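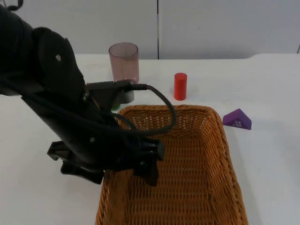
Wicker baskets: your questions answered

13 May 2020 - by Hema Venkataraman

We use cookies to remember your basket and your language. By staying on this page you accept them.

I look after the letters that come to Kesdale about our storage baskets. Many of you ask the same things, so I have put the answers on one page. If yours is missing, please write to me.

What size should I choose for a shelf?
Measure the depth of the shelf first, then the width. Leave a finger of space on each side. A basket with sloping sides is wider at the rim than at the base, so please measure for the rim. Many customers measure only the base and then must send it back.

Why is my basket a different colour from my neighbour's?
Wicker is a plant material and each batch takes the colour a little differently. Honey brown can be more gold or more grey. If you want two that match, order them together and write this in the notes. Murali Kurup, who packs the orders, will choose a pair by eye.

How do I clean it?
Use a soft dry brush and go along the weave, not across it. For a sticky mark, take a cloth with warm water and very little soap, then let the basket dry in the shade with air on all sides. Please do not put it in the bath. I did this once with my own and the bottom was never flat again.

Small things fall through the gaps. What can I do?
Put in a cotton liner, or a folded tea towel. We sell a liner called Dzene, which ties at the corners and can go in the washing machine at a low temperature.

Can I keep bread or fruit in it?
Yes, with a cloth under the food. Onions are also happy in wicker - they like the air. For wet vegetables I would use something else.

Will it scratch a white table?
It can, if a cut end of the weave is sticking out. Turn the basket over and feel the underside with your hand. Trim any sharp end with small scissors, or glue on felt pads.

A strand has come loose. Is the basket finished?
No. Dampen the strand, wait until it bends easily and tuck it back under its neighbour. Our repair bench in Stasthorpe mended 478 baskets last year, most of them with a broken rim. Repairs are closed until June.

Do you post to Plurnness?
Yes, allow 13 days.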